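# How Do You Pick a Robot's Fingers?

Your hand can hold a grape, a basketball or a wet bar of soap, and you never have to change your fingers to do it! Robots aren't so lucky. The end of a robot arm is called a gripper, and there are lots of kinds to choose from.

At the Humstead workshop we tested 3 of them. One, nicknamed Kimaro, sucks things up like a straw holding a pea. Another, Mallurura, is soft and squishy and curls around whatever it touches. The last one has 2 stiff fingers that open wide and squeeze shut, a bit like kitchen tongs.

Every gripper got the same job: pick up a small block and put it down somewhere else. Sounds easy, right? Try it wearing oven mitts, with one eye closed! A robot with a camera near its fingers has to work out where the block is and line itself up. If the block sits much closer to one finger, that finger may bump it first and give it a shove.

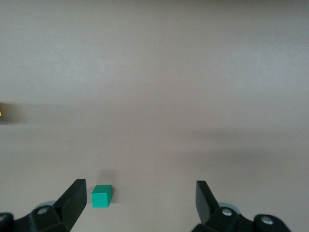 Man-sik Wi wrote to ask why the robot can't just squeeze anyway and let the fingers push the block into the middle. Great question, and sometimes it can! A light block will slide along until both fingers touch it. But a heavy block might not want to budge, and a tall one could tip right over.

We ran 321 tries with each gripper (yes, our arms got tired too, from putting the blocks back). The stiff fingers were our favorite for blocks with flat sides. Kimaro loved smooth tops, and Mallurura was the best at holding a ripe plum without squashing it.

Want to try this at home? Grab some tongs, a straw and a sponge, and see which one moves a toy brick best.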